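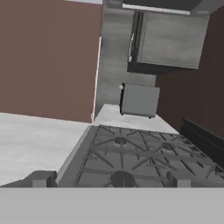
Stove with three burners, rendered

From: Kgomotso Matlala
Date: 3/2/20
Subject: Re: Gamcombe press office, briefing rules

> Does the 10-minute limit cover follow-up questions, or only the
> opening statement? The Flevis paper was told both.

Only the opening statement. See section 3 of the rules the mayor's office issued in August. Follow-ups are at the spokesman's discretion, one per outlet.

The council voted 57 to 3 to keep that wording. Sibiya's amendment, which would have put transcripts online the same day, was withdrawn before the vote. Pludness still posts its own transcripts.

K. Matlala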